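**Open position: Refrigerator Parts Sorter and Fitter, Charpentier Appliance Returns, Planenmont**

Posted Mon 9 September

Somewhere in your refrigerator there is a clear plastic thing you have never thought about. It holds up a shelf, or stops the bottles from rolling, or sits at the front of a tray and keeps the lettuce where it belongs. We think about it all day, and we would like to pay you to do the same.

Charpentier takes in returned, overstocked and scuffed-in-transit refrigerators, matches them up with all their insides, and sells them on. The refrigerators are the easy part. The insides arrive in boxes, in other boxes, and once in a pillowcase. We have 2,000 clear plastic pieces waiting to be identified, and from where we're standing they all look like the same piece.

We have one opening on the parts bench. It is a paid, permanent, daytime job.

## What you'd be doing

Most of the work happens standing up, with both hands, at a table on the warehouse floor. You take a piece, work out what it is, check it, and either fit it to the piece it goes with or put it on the shelf for its model. The long narrow strips are the ones that cause arguments. A shelf trim and a drawer trim can differ by the width of a fingernail, and each will go most of the way into the other's slot before it lets you down.

You will be looking for hairline cracks, missing tabs and that cloudy patch that might be a scratch or might be somebody's old yogurt. Clear plastic hides all three very well. You tilt it until the light catches, and then you tilt it the other way, and after a few weeks your friends will notice you doing this with drinking glasses.

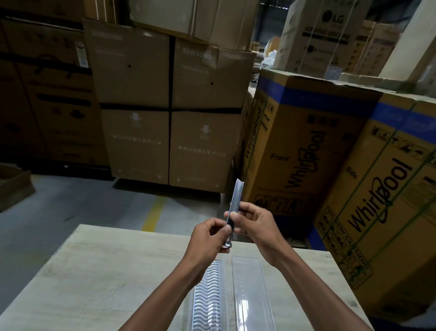 ## The bins and the inserts

Around half your week goes to the long trays and bins with a ribbed insert inside. The insert has to sit flat along its whole length. You hold the bin by its sides, settle the insert, and press along the edge with a finger. If it rocks, take it out and look underneath before you press any harder. We keep a crate of inserts that were pressed harder. It's a good-sized crate. 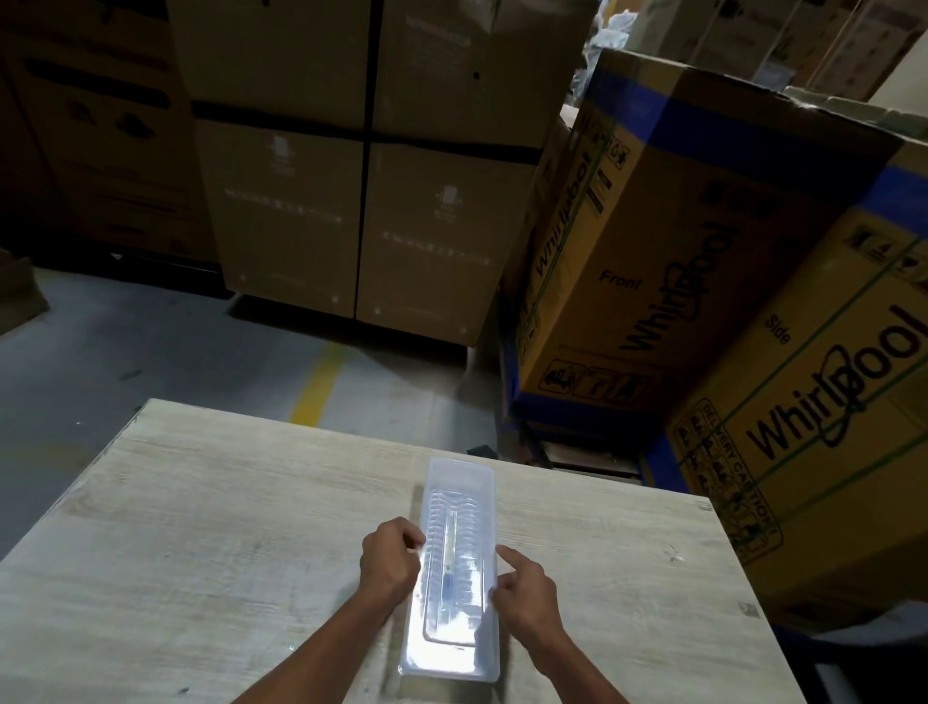
**The Bench Lead**
*Parts and Refit, Charpentier Planenmont*

A word from me, as the person you'd be standing next to. I wrote the rest of this ad too, but this is the bit the office asked me to keep friendly.

I have been on this bench for 19 years. The job suits people who like jigsaw puzzles and don't need the picture on the lid. It does not suit people who like to be finished, because a truck comes in from Usivano every Tuesday and then you aren't. We talk while we work, or we don't – both are fine. The radio stays on one station by treaty.

You'll learn the ribs. One insert has waves that run the long way with a channel up the middle, another looks like its twin until you set them side by side, and by April you will be able to tell them apart with your fingertips and will have told everyone at Thanksgiving about it, to mixed reviews.

The floor is concrete and it's dusty. There are painted yellow lines on it, worn in places, and we still expect you to know where they are. Large cartons get stacked behind the bench. You won't be asked to move those by yourself. 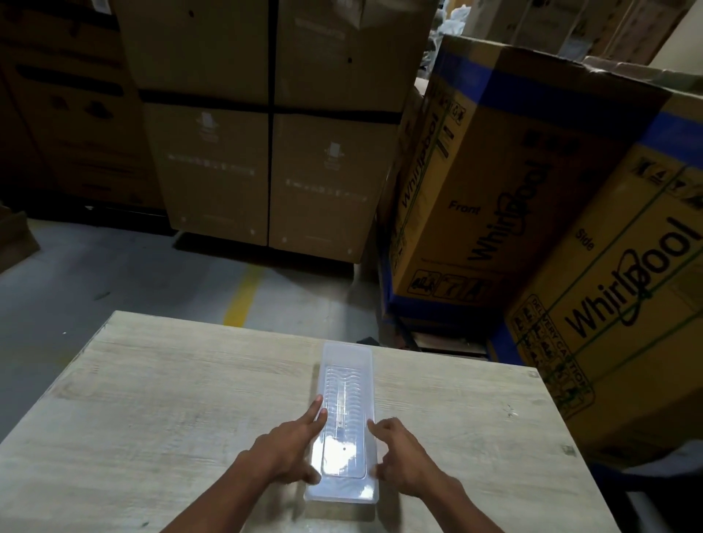

## What we need from you

- Steady hands and decent close-up eyesight, with or without glasses
- Comfort standing for most of a shift (there is a stool, and you can have your turn)
- Short patience with sloppy work and long patience with plastic
- Basic computer use. Our inventory program is called Limum. It was set up for 700 part numbers and has been unhappy ever since.

Warehouse experience is nice to have. So is having once taken your own refrigerator apart to clean it and gotten it back together with nothing left over.

## What you get

Pay is hourly and we'll tell you the rate on the first phone call, before you've ironed anything. You get paid breaks, health coverage after 2 months, work shoes, and first pick of the dented refrigerators at staff price. Parking is free. The coffee is also free and priced fairly.

## How to apply

Come by the front counter in Planenmont on any weekday morning, or send us a page about yourself. Tell us where you've worked and what you're good at putting together. No cover letter, please. If you come in person we'll hand you a bin and three inserts and ask which one belongs. Take as long as you like, and bring your reading glasses if you own some.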